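The Orange Block
August 2026

The club had the far end of the Plamitz building until the end of the month, and after that the floor went back to the people who paid for it. We had two tasks to get through. One was the block and the other was the box. Rorkeck would judge both, and the sheet they sent gave 300 points in total, 140 for the block and the rest for the box.

I had the block. I had been working on it since January.

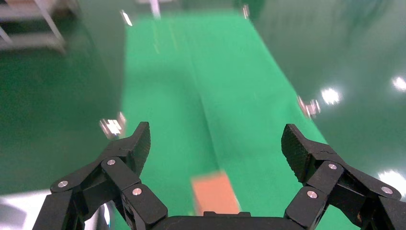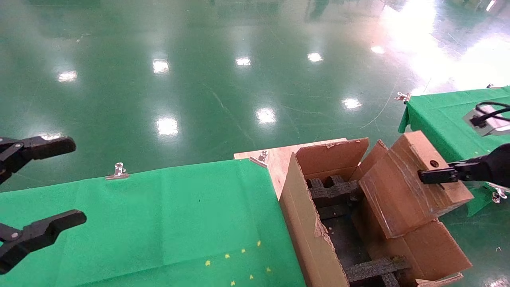
Leave the box alone until the block is solved, the coach had told us in the spring, and she told us again that morning, standing behind me with her coffee. She said a team that does one task well goes home with a score, and a team that does two tasks badly goes home with a story. I said the others were already on the box. She said she could see that.

I ran it again. My program was 109 lines and I knew most of them by heart. The part I didn't trust was the approach. The fingers had to come in open, stop, and close only when the block was between them. If the arm was still moving when the camera took its picture, everything smeared and the program guessed. Sometimes it guessed well. You can't write that on a score sheet.

"Put a wait in," my bench partner said.

"I have a wait in."

"Put a longer one."

I didn't want to. We were timed, and Tekleab had beaten us the year before by 2 seconds. I had thought about those seconds all winter, on the bus and in the shower. But I put the longer wait in, and I saved it under a new name so I could go back.

Over at the box they were arguing about cardboard. A flap is harder than a block. It bends when you push it and then it comes back at you, and it never comes back the same way. They had taped ours so many times that my partner said we were going to be judged on the tape. One of the younger kids wanted a new box. The coach said the box at the contest would be somebody's old box too, and to get used to it.

I pressed the key. The arm came in over the green mat and stopped. I counted in my head the way I used to count between lightning and thunder. The fingers closed and the arm lifted, and the block came up with it.

I set it down and ran it again, and it came up again.

By lunch I had quit watching the block and was watching the clock on the laptop. We were slower than last year. We were slower than Tekleab by a lot, if Tekleab had stayed the same, and I didn't think they had.

The Lamow van was coming for the tables at five. I ate my sandwich on the floor with my back against the wall and changed the wait to half, and then I changed it back. Then I went over to see if they needed another pair of hands on the box.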